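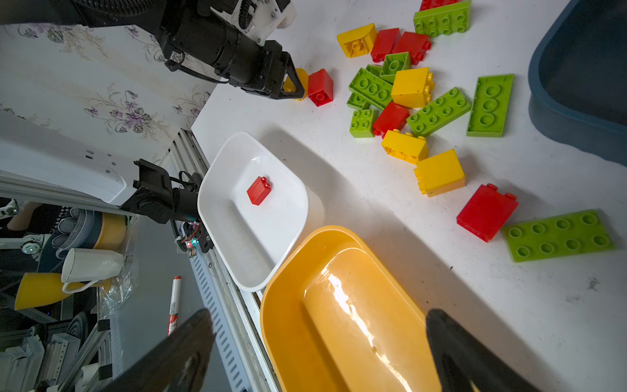 Pullwood Trainee Placement Records
Data card, version 5, last changed 1/3/22

Summary
The set holds 517 records of trainee placements arranged through the Pullwood skills office. Each record covers one trainee with one employer. It was put together to compare planned training hours with hours logged, by trade.

Files
placements.csv: one row per placement
trades.csv: trade codes and titles
hours.csv: monthly totals, keyed on placement_id

Main fields
placement_id: whole number, unique
trade_code: four characters, see trades.csv
employer_group: Idier, Guvum, Thammasiri or other
start_month: year and month only
class_hours: classroom hours logged
site_hours: hours logged at work
status: active, finished, left, moved

Employers with fewer than 20 trainees are placed under "other". Names, addresses and dates of birth were removed before export. Free-text comments from supervisors are not included.

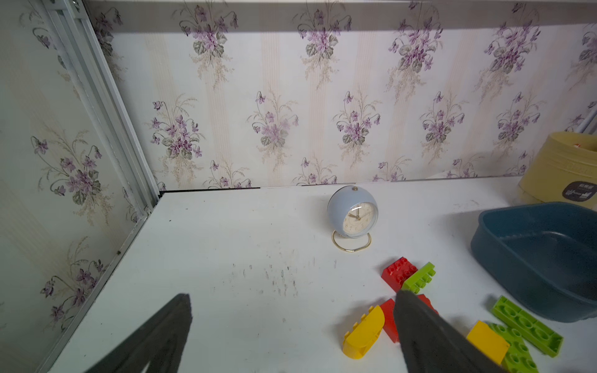

Are classroom hours counted as paid hours?
Only where the employer pays for them. The field class_paid is set to 1 in those rows and to 0 in all others. Blank means the employer did not reply.

Known problems
Guvum reports hours by quarter. Its monthly figures are the quarterly total divided by three.
Trainees who changed trade have two rows, and the first is marked "moved".
Rows with start_month in September include some late entries from the summer intake.
Values of site_hours above 200 in one month were left as received and flagged in hours_check.

Use
Free to use for research and planning with the source named. Not suitable for judging single employers or trainees. Corrections should quote the placement_id and the version number.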